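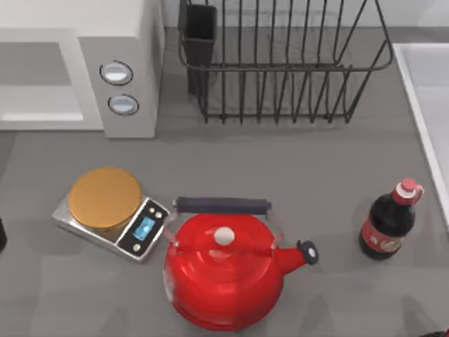 4. Setting up in the kitchen

Sections 1 to 3 dealt with unpacking, charging and the small matter of which way up it goes. By now your Woketti water softener should be standing in the cupboard under the sink, looking smug. It does nothing yet. Set aside an evening, and find a towel you don't much like.

4.1 Before you start

You will need the inlet hose, the outlet hose and the drain tube from Bag B, an adjustable spanner, a bucket and the test strips. The bag of salt is sold separately, a decision we did not make lightly but did make.

Check that you can reach your stopcock and that it turns. Many stopcocks have not been touched since the house was built and have opinions about it. If yours is stiff, do not hang off it. Call a plumber and read the rest of this section while you wait.

CAUTION: Turn the water off before you undo any pipe. We mention this because of the letters we get.

4.2 Connecting the hoses

1. Close the stopcock. Open the cold kitchen tap and let it run until it stops.

2. Put the bucket under the pipe where you fitted the tee piece in Section 3. There will be more water left in there than seems reasonable.

3. Screw the inlet hose (blue collar) to the tee piece by hand. When it will go no further, give it a quarter turn with the spanner. A quarter turn is less than you think.

4. Screw the other end to the port marked IN on the back of the softener.

5. Connect the outlet hose (grey collar) to the port marked OUT, then to the pipe that feeds your taps. The two ports look the same and sit side by side. Swapping them won't break anything, but the softener will sit there for weeks softening nothing.

6. Push the drain tube onto the ribbed spout until it covers all the ribs, and clip it to the waste pipe above the level of the trap.

NOTE: If you have the older Beltonik hose kit, its collars are both blue. Mark one with tape now, while you still know which is which.

4.3 Filling the salt tank

1. Lift the lid. It comes right off, and will fall behind the softener if you let it.

2. Pour in tablet salt up to the moulded line. Do not use table salt, rock salt, dishwasher salt or the pink sort that came in a gift set.

3. Do not add water. The softener does that by itself.

4. Replace the lid with the notch towards you.

4.4 First run

1. Open the stopcock slowly and look at every joint. A drip means another small turn of the spanner. A spray means closing the stopcock again, briskly.

2. Plug in the softener and wait for the display to show three dashes.

3. Hold down SET for 3 seconds. The display will change to 100, the factory hardness setting. It suits hardly anyone.

4. Dip a test strip in water from an untreated tap, compare it with the card, and use the arrow keys to enter the number printed beside the matching colour. Two of the colours are nearly the same green. If you can't choose, pick the higher number.

5. Press SET once. The softener will now clean itself, with gurgling, for roughly an hour. The long groan towards the end is normal and cannot be turned off.

6. When the dashes come back, run the cold tap until the water is clear. The first of it may look cloudy. Don't drink it or give it to the fish.

4.5 If you have a Windum boiler

Some Windum boilers have their own scale filter. You may leave it in place, but turn its dial to the lowest mark. Check the boiler handbook first, assuming it isn't in the drawer with the takeaway menus and the dead batteries.

4.6 Topping up

The softener beeps when the salt is low, and again every morning until you give in. Add salt to the line as in 4.3. After 3000 litres it will also ask you to clean the inlet screen, which is covered in Section 6.

Section 5 explains the holiday setting.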